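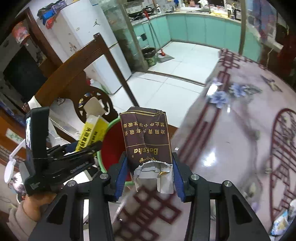
Griltitstead, January 10, 2020

Student team sorts household waste with hand-held grippers

The robotics club of Wallin College has begun the second part of its student project Cestik. The members, 11 in total, practise the sorting of household waste with hand-held grippers, in an ordinary home and among its usual furniture. Empty packets and boxes are picked up one by one.

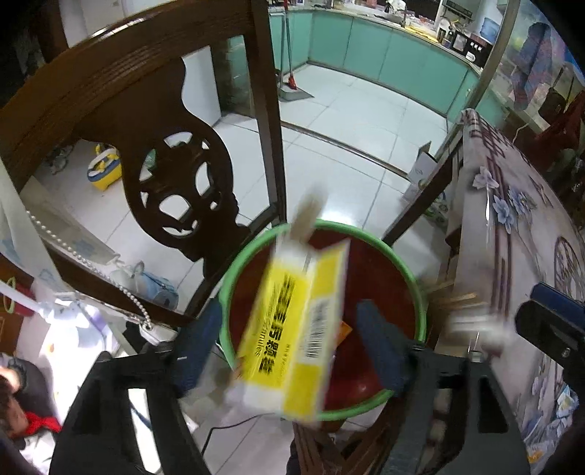

Text: Press Office, Wallin College

The club plans to record 320 short exercises until March. They will be used to teach a small robot arm the same task. The grippers were paid by the company Purnum, which supports the club for 3 years. New students are welcome to join.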